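Robot arm and a shared bench: how clean is "clean", and who decides?

Posted in Small Workshops and Makerspaces
May 26, 2026
Viewed 1027 times

Hello all, and sorry in advance for the length of this. I help run the robot bench at a community workshop in Plalham. We have one small tabletop arm which members can book by the hour, and the sort of thing people teach it is household work: stacking plates, putting cutlery away, sweeping up little bits with a brush and pan. It's lovely to watch and the members are very fond of it.

What we haven't got is any sensible rule about the state of the table between one booking and the next. At the moment the sheet on the wall says "leave the bench clean", and you can imagine how many opinions there are on that. Some people wipe everything down and put each item back in the cupboard. Others feel that if the arm is going to be sweeping up pellets again in the next session, then the pellets may as well stay on the bench. In April we had a mild falling-out over it, when one member came in, started the saved routine from the session before, and the arm went straight for a spot where somebody had left a mug. No harm done except to the mug.

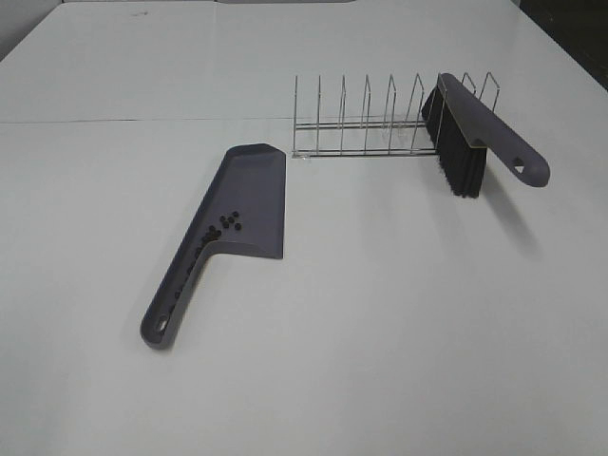

So what I'd love to hear is how other groups word this. Do you have a written reset? Does the person finishing do it, or the person starting? And is there a proper standard I ought to be reading, or is that for factories and far too grand for the likes of us? I don't want to frighten anybody off with paperwork — half our members came in for the tea and stayed for the robot — but I would like something firmer than five words on a bit of card.

With thanks from a rather damp Plalham,
Bench Mother

Naloria_Nick
7 replies marked helpful

What a nice problem to have! We went through very much the same thing at our place in Naloria and I'm happy to tell you where we ended up, though I expect you'll want to change it to suit.

First, the standard. The one people usually point to is ISO 10218, which covers the safety of industrial robots, and there's a companion document, ISO/TS 15066, about people and robots sharing a space. They are written for manufacturers and the firms who install the things, so you won't find a paragraph about mugs. I'd still have a look at a summary, as the habit they teach is a good one: sit down and list what could go wrong before you switch on, then write down what you've done about it. Your insurer may well ask to see that list, so do ring them.

As for the reset, ours is done by both people, and that was the change that made the difference. The one finishing sends the arm to its rest position, stops the program, empties the dustpan, and puts away whatever isn't part of the task. The one starting checks the table against a card before running anything saved, and then does the first run at the slowest speed with a hand near the stop button. If what's on the table doesn't match the card, you don't press go. You'd be amazed how much grumbling went away once the check belonged to the newcomer as well.

The card itself is very plain. It has the name of the task, which items should be out, roughly where they sit, and which way round they face. That last bit matters more than you'd think with anything that has a long handle, because the arm will be expecting it to point a certain way. We keep 19 cards in a recipe box now and people have grown quite proud of theirs.

One more thought about small loose bits. Please give them a lidded tub of their own, and have a look at the floor before you lock up. Ours came in a bag of 2000 and I believe I have personally trodden on most of them.

tinsnips
1 reply marked helpful

just put tape on the table where stuff goes. done. we've never had a rule

Eren at Noltness
22 replies marked helpful

I'd go along with nearly all of what Nick says, and tape is a fair idea too, with one small caution. If your arm uses a camera to find things, bright tape on a pale table can confuse it, so try a little piece first and see how it behaves before you do the whole bench.

The part I'd add is a logbook. We have an ordinary hardback one, and whoever finishes writes the time, the task, and anything odd: a brush that slipped, a joint that sounded rough, a stop button pressed in a hurry. We're past 700 entries and it has settled more disagreements than I can say, very gently, because there it is in somebody's own handwriting. It also shows you when a thing keeps happening, which one person on one evening would never spot.

For the wording, ours at Noltness reads: "Arm at rest, program stopped, pan emptied, loose bits in the tub, book signed. If you are starting, check the card and run slowly once." It fits on a postcard, and new members can say it back to you by their second visit. Do borrow it if it's any use, and let us know what you settle on — I'd be glad to pinch your improvements.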